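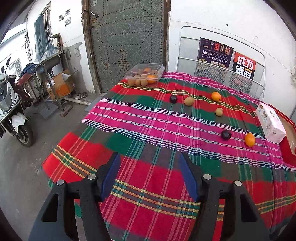 Plums and oranges on a plaid tablecloth.

16 shares 3 comments

Speaker notes, "Keeping a Shared Meal Going"
Vinh Trịnh, Kemeys community evening, October 21, 2020

Slide 1. Title. Wait for people to mute. Say hello, say where I live (Dirum, up the hill from the old rail yard). Mention that questions go in the chat and I will get to them at the end.

Slide 2. How the supper started. It was one building and one hallway. People ate on the stairs because no apartment had room for a table. The first year we ran from spring until November, then stopped when it got too cold to sit out. Don't spend long on this. People mostly want to know how to run one.

Slide 3. Who comes. The mailing list has 133 names. On a normal night 33 people eat. Explain that the gap is fine. Most of the list wants to know the supper is happening and will come twice a year. We used to chase people who didn't reply and it made them leave the list, so we quit doing that.

Slide 4. The sign-up sheet. Read out the three columns: name, dish, what time you can get here. The time column matters most. Before we had it, all the main dishes showed up an hour after the salads. Ask people to write a dish and stick with it. Swaps go through one person. At Hekska they let everybody edit the sheet up to the last minute and they had a night with nothing but rice. Tell that story if the room seems awake.
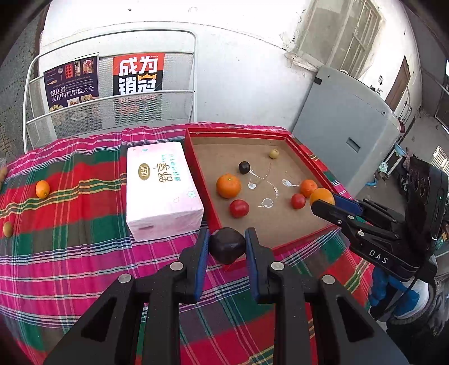 Slide 5. Money. We put in $100 at the start of the season for paper goods, dish soap and coffee. It came out of a jar. When the jar is low we say so before people sit down, one time, and leave it there. No suggested amount. I tried a suggested amount and got less.

If somebody asks about grants: we applied for one, it took a month of evenings, we got turned down. I would not tell a small group to start there.

Slide 6. Food for people who can't eat everything. Cards in front of each dish, written by the cook, ingredients only. Don't write "safe for" anything. Nuts go at the far end with their own spoon. Pause here, this one always gets a question. The answer to the question is yes, store-bought counts too, copy the label.

Slide 7. Cleanup. The host does not clean. That is the rule I would keep if I had to drop all the others. Protness lost two hosts in one season and both of them said it was the dishes. We draw names out of a coffee can during dessert. Kids can be drawn if they want to be in the can.

Slide 8. This year. No indoor suppers since spring. What we do now is porch pickup: four cooks, everybody else brings a container, and we eat on a call. It is not as good. Attendance on the call was 16 last time. Say plainly that I don't know when the real thing comes back. Skip the chart if running late.

Slide 9. Starting your own. Pick a date and keep it the same every month. Ask two neighbors before you print anything. Borrow chairs. Leave the last line on the screen while I take questions.

Have the sign-up sheet open in another tab in case somebody wants to see it.

3 comments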